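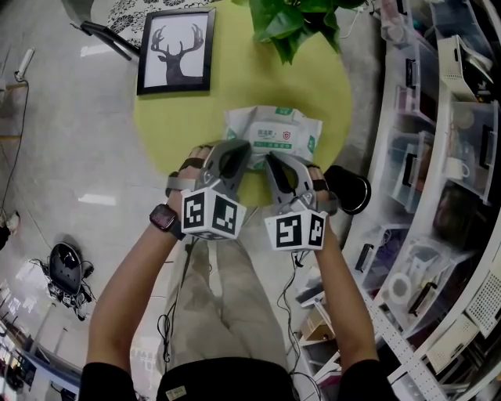

Vaughn Lindgren says that if you don't score the card, all you've done is make holes in paper. He said it to me across the tea urn on Saturday, quite cheerfully, and then went off to check the target frames before I could answer him. So I'm answering him here, at far greater length than he'd have put up with in person.

I'd suggested, you see, that our new members shouldn't have their cards scored for the whole of their first season. No averages, no list on the noticeboard, no handing the card over at the end of a detail and waiting for somebody with a gauge and a pencil to hand it back with a number on it. Let them shoot groups. You'd have thought I wanted to sell the range.

I should explain how we do it at the moment, for anybody who shoots somewhere more sensible. You come along for your probationary course, you get your safety briefing (which is very good, and I wouldn't change a word), you're shown how to get down on the mat and where the sling goes, and by the second evening you're shooting a competition card with everyone else. It gets scored. It goes in the book. By your third week you know exactly how bad you are, to the point, and so does everybody who walks past the book on the way to the loo.

I did it that way myself. I joined in 2000, in a jacket borrowed from a man twice my width, and I can still tell you what I scored on my first card, though I'm not going to. What I can't tell you is anything I learned that winter. I chased the number. If I dropped a shot out at three o'clock I wound the sights left. If the next one went out at nine I wound them right again, and then I'd blame the sights! The club rifle was an elderly Stallora with a perfectly good barrel, and I spent months convinced it was bent. It was me. My left elbow was going somewhere different every time I got down, and my position was fighting me from the first shot to the last.

A group would have shown me that in one evening. Put a beginner in front of a plain aiming mark, let them fire 5 shots without touching the sights, and have a look at what comes back. Strung out up and down? Let's talk about breathing. Spread sideways? Let's look at how they're lying and whether they're pushing the rifle over to the mark with their arm muscles. And if it's a nice tight cluster that happens to be miles off in the white, well, that's wonderful, and it's also worth next to nothing on a scored card. That's the bit that really gets me. The person with the lovely position and the wrong sight setting goes home with a horrible score, and the one who's scattered them all over but fairly near the middle gets a pat on the back.

I've watched it happen. We had a beginner a couple of winters ago, a quiet lad who took his time and hardly moved once he was down. He was shooting little clusters that some of our league team would have been pleased with, all tucked away low and left, and his scores were dreadful. He didn't like to ask about the sights and the coach on duty was busy with somebody's jammed bolt. He stopped coming before Easter. I don't know that the scores did it, people stop coming for all sorts of reasons, but I doubt they helped.

Now, the arguments against, because I've heard them all by this point. Vaughn's main one is that people like a score. They want to know how they're getting on, and if you take the number away they'll be bored stiff by the second month. He's got a point, I'll give him that. I like a score too. I've got all mine since the year dot in a row of notebooks, and I get unreasonably cheerful over one more point than last week. But you can measure a group! Hold a ruler across it, write it down, try to beat it next time. A group that's shrunk since last month tells a beginner something true about their shooting, and they don't have to know how to read wind or work a foresight element to get there.

The second argument is pressure. If you never feel a match card under you, the thinking goes, you'll fall to bits the first time you do. I'd say you'll fall to bits the first time you do anyway. Everybody does. I shot my first shoulder-to-shoulder match over at Dover with my heart thumping so hard I could see it in the foresight, and I'd had a whole year of scored cards by then. What gets you through is having a position you can build again from nothing when your brain's gone to porridge, and you can only get that from practising it, over and over, on evenings when it doesn't matter.

Then there's the league. We enter the Meireles every winter and we're always scratching about for a last team, so there's a temptation to get new people on to the sheet as soon as they've got an average. I do understand. I've done the phoning round myself and it's miserable. All the same, it's a poor reason to hurry someone. If we have to run one team fewer for a winter then we run one team fewer, and I honestly think we'd get it back with interest the year after.

Kenji Hutchins tried something like it with the juniors, by the way. Fourteen weeks of groups on blank-backed cards, no scoring at all, and then a proper competition card at the end for anyone who fancied it. He wasn't strict about it. If a youngster wanted to know roughly what a card would have scored, he'd tell them, and then ask what they thought the third shot had felt like. By the end they could call their shots before looking through the spotting scope, which is more than I can do on a bad night. Kenji himself is a bit lukewarm on my plan for the grown-ups, I ought to admit. He thinks adults sulk more.

I've been asked about kit as well, whether a beginner ought to have their own before any of this is worth the bother. No, please don't. There's a chap forever trying to get people to buy a Bosska sling, and it's a very nice sling, but a club one adjusted properly and left on the same hole each week will do you perfectly well. Write the hole number inside your ear defenders. Write down where the handstop goes too, while you're at it.

I'm not against scores for ever. After a season, by all means, gauge everything, put it up in lights, let people get competitive and grumpy like the rest of us. All I'm after is that first stretch, before the habits set. I'm going to raise it again in July when we sort out the winter programme, and Vaughn has promised to vote against it. He's also offered to lend me his good steel ruler if it goes through.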